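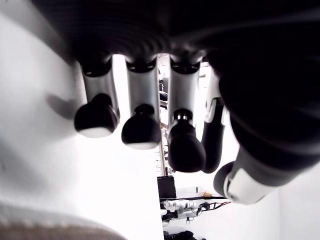
Fig. 1. Robotic hand, four fingers, view from under the palm.

Filed under: Screen Industries / Unit 4 / Handouts

Unit 4: Attachment, Exit and Recasting
Sibel Ersoy
January 2023

1. Terms

A performer is "attached" when a project is offered to financiers or buyers with that performer's name on it. Attachment is weaker than a contract. It may rest on a signed deal, a letter of intent, or a phone call between an agent and a producer. Trade reports rarely say which, and the word should be read with care.

A "pay-or-play" clause obliges the producer to pay the fee whether or not the film is made. It usually takes effect on a set date or when financing closes. Before that point either side can leave at low cost.

2. Common grounds for exit

Scheduling conflict is the ground most often given in public. It covers real conflicts and a good many other things. Others are a change of director, a rewrite that shrinks the part, a competing project on the same subject, and a failure to close financing by the date in the letter.

A competing project does not void an agreement by itself. Two companies may dramatize the same public events, provided neither copies protected material from the other. The damage is commercial: the second title reaches an audience that has already seen the story, and its lead will be compared with the first.

3. Case for discussion: Larncombe

Larncombe was a courtroom drama set up at Bokik with a named lead and a script of 160 pages. The lead's fee made up a large share of the above-the-line budget. A limited series on the same trial, produced by Sirko, was released in July, while the feature was still in rewrites. The lead left before pay-or-play took effect. Bokik's foreign sales contracts named her as an essential element, so the buyers were entitled to withdraw, and buyers for 60 percent of the presold value did.

The producers had 70 days to propose a replacement acceptable to the remaining buyers. Read the clause in the course pack and note who decides what "acceptable" means.

4. Reading announcements

Separate three items in any report of a departure: who is speaking, what stage the project had reached, and whether a replacement is named. A remark by a performer in a profile is not a notice of termination. The paperwork may be earlier or later than the remark by months.

5. For next session

Read the Urkgate deal memo. Mark the attachment date, the pay-or-play trigger and the essential element language. Bring one page of notes.

912 views | 7 shares

3 comments

mdk_prod: Is the essential element clause the same thing as a key person clause?

S. Ersoy: Close. Key person usually refers to an executive at the company. Use "essential element" for cast and director in this unit.

tallgrass: The Urkgate memo in the pack is missing its second page.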